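4. 부스러기 과제와 '청결' 판정의 문제

4.1 눈으로 본 청결을 얼마나 믿을 것인가

공용 탁자 닦기에 관한 선행 논의는 대체로 한 가지 전제에서 출발한다. 닦은 뒤의 상판이 깨끗해 보이면 닦기가 성공했다는 것이다. 우리는 이 전제가 지나치게 관대하다고 본다. Srour의 초기 메모에는 탁자 닦기의 결과를 '양호', '보통', '불량'으로 나눈 표가 실려 있으나, 세 등급을 가르는 기준은 적혀 있지 않다. 같은 상판을 두고 평가자 두 사람이 서로 다른 등급을 매긴 경우도 드물지 않았다. 이 정도의 불일치를 안고 세제나 천의 우열을 논하는 것은 성급하다.

본 절에서 다루는 기록은 모두 3217건이며, 참여자는 28명이다. 참여자에게는 평소 하던 대로 탁자를 닦아 달라고만 요청하였고 순서나 방향은 지시하지 않았다. 그런데 '평소 하던 대로'라는 말부터가 의심스럽다. 누군가 결과를 평가한다는 것을 아는 사람은 집에서보다 꼼꼼해지기 마련이고, 우리 자료에서 그 효과를 분리해 낼 방법은 없었다. Maltik 조사가 같은 문제를 각주 한 줄로 넘긴 것을 우리는 납득하기 어려우나, 우리 역시 더 나은 해결책을 내놓지는 못하였다.

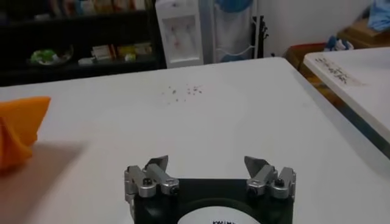

그림 6. 흰 상판 위의 부스러기와 왼쪽의 접힌 천

부스러기 과제의 난점은 오염의 양보다 분포에 있다. 한 덩어리로 뭉친 찌꺼기는 손으로 집어도 되고 천으로 감싸 들어도 되지만, 흩어진 입자는 천이 지나가는 방향에 따라 모이기도 하고 더 넓게 퍼지기도 한다. 그림 6의 탁자가 전형적인 예로, 작고 어두운 입자가 상판 중앙 부근에 성기게 흩어져 있고 주황색 천은 접힌 채 왼쪽 가장자리에 놓여 있다. 흰 무광 상판과 어두운 입자의 조합은 평가자에게 더없이 유리한 조건이다. 바로 그 점이 걱정스럽다. 나뭇결 무늬가 있거나 색이 짙은 상판이었다면 같은 입자를 같은 비율로 찾아냈으리라고 장담할 수 없으며, 흰 탁자에서 얻은 판정을 식탁 일반으로 넓히는 일은 삼가야 한다. 그늘도 변수가 된다. 같은 그림의 왼쪽 아래처럼 상판에 회색빛 그림자가 넓게 지는 구역에서는 옅은 색 부스러기를 놓칠 여지가 있다.

4.2 천을 접는다는 것

Harms는 천을 접어 쓰면 깨끗한 면을 여러 번 확보할 수 있으므로 펼쳐 쓰는 것보다 낫다고 주장해 왔다. 주장 자체는 그럴듯하다. 다만 그가 근거로 든 Tomholm 자료에서는 접은 천을 쓴 집단이 닦는 데 들인 시간도 더 길었다. 오래 닦으면 더 깨끗해진다는 당연한 설명을 먼저 배제해야 하는데, 그 작업은 이루어지지 않았다.

우리 기록에서 참여자의 85%는 접힌 상태의 천을 건네받았다. 그러나 끝까지 접은 모양을 유지한 비율은 48%에 그쳤다. 나머지는 도중에 천을 구겨 쥐거나 한쪽 끝만 잡고 끌었으며, 일부는 펼친 뒤 다시 접지 않았다. 그렇다면 '접은 천 조건'이라는 이름은 건네줄 때의 상태를 가리킬 뿐, 닦는 동안의 상태를 가리키지 않는다. 조건의 이름과 실제 행위가 이만큼 어긋난 자료로 접기의 효과를 말할 수는 없다고 본다.
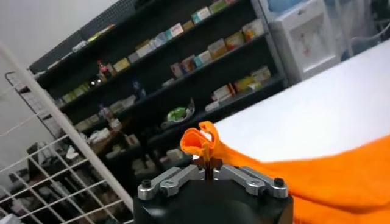

천의 크기도 따로 다루어야 한다. 작은 천은 접으면 손바닥에 들어오지만, 큰 천은 몇 번을 접어도 두께 때문에 모서리가 들뜨고 그 틈으로 입자가 빠져나간다. Pudby 방식의 지침은 천 크기를 정하지 않은 채 '네 겹'만을 요구하는데, 크기가 다른 두 천의 네 겹은 닿는 넓이도 누르는 힘의 분포도 같지 않다. Khoury 판 지침은 크기를 명시하였으나 이번에는 천의 재질이 빠져 있다. 어느 쪽을 따르더라도 다른 연구실에서 같은 조건을 재현하기는 어렵다.

천을 옮기는 동작 역시 기록에서 자주 누락된다. 상판에 닿아 있던 천을 들어 올리는 순간 붙어 있던 입자가 떨어질 수 있고, 탁자 모서리 너머로 끌어 내리면 부스러기는 바닥으로 간다. 탁자만 평가하는 방식에서는 이것이 성공으로 처리된다. 바닥으로 옮겨 간 오염을 제거된 오염으로 세는 셈이어서, 우리는 이 방식으로 얻은 수치를 본문의 비교에서 제외하고 부록에만 실었다.

4.3 주변 물건의 영향

선반이 탁자 가까이에 있는 방에서는 참여자가 닦기를 멈추고 다른 물건을 정리하는 일이 있었다. 이를 주의 분산으로 볼지, 정돈이라는 더 큰 활동의 일부로 볼지에 대해 저자들의 의견은 갈렸다. 초고에서는 해당 구간을 모두 잘라 내었으나, 어디까지가 닦기인지를 우리가 임의로 정한다는 비판을 받아들여 되살렸다. 그 결과 소요 시간의 편차가 커졌고, 9월에 예비 분석에서 보고한 집단 간 차이는 더 이상 뚜렷하지 않다. 예비 분석의 수치를 인용하려는 독자는 이 점을 감안하기 바란다.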